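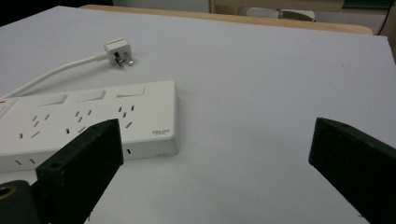
About Gukdale

Gukdale is a training school for people who look after offices, classrooms and rented workspaces. We teach the small practical jobs that fall between an electrician and a cleaner: cable runs, extension leads, desk moves, labeling, and checking portable electrical items before they go back into use. Our classrooms and benches are in the Rana building, one floor up from the loading door.

The school was set up by Konrad Pichler and Izzati Majimbun, who had both worked in building services and kept meeting the same problems. Cords ran under carpets. Power strips were plugged into other power strips. Desks were moved on a Friday night schedule and put back together by whoever was free. They started with a single evening class and a borrowed room. To date, 3,319 people have finished at least one of our courses.

What we teach

Our main course is called Workplace Basics. It runs over 3 weeks, two evenings a week, starting at 6:30 p.m. Each student works at a bench with ordinary equipment of the kind they will meet on the job. We do not use display boards or cutaway models for the first week - students learn to look at the real item and say what state it is in.

The power strip is the first thing on the bench. Students lay it flat, run the cord out to its full length and look it over from plug to switch before anything is connected. They check the pins and the outlets, and read the rating on the item itself. Strips come in many patterns, and we keep several kinds so that students get used to more than one layout. Some have a single switch, others have a row of them.

After that we move on to cord storage, desk layouts and load. Working out load is the part most students find hard, and we give it two full evenings.

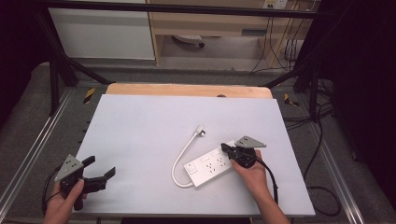 The workshop

The practice benches have light wooden tops, and we put a white board down for close work so that small parts and marks on a cord are easy to see. Tools are signed out at the start of the evening and signed back in at the end. The store room holds 258 items for practice, all numbered and entered in a log that students help keep up to date.

Items that fail a check are tagged and taken out of the store the same evening. We do not repair molded plugs or sealed strips. They go to recycling.

The staff

Konrad Pichler runs the workshop and teaches most of the evening classes. Izzati Majimbun handles enrollment and writes the course notes. Lakmal Gazi teaches the load and layout sessions, and Atif Sethi visits employers who want a course held on their own site. Kaiwen Dai looks after the store room and the item log.

Courses for employers

We run closed courses for companies, colleges and property managers. Bisance and Cusier both send new facilities staff to us each October. A closed course can be shortened to two full days if the group already has some experience.

Visiting

Visitors are welcome before evening classes, from 5 p.m. Please ring at the side door and ask for the workshop. Course notes can be read at the front desk, and enrollment forms are kept there too.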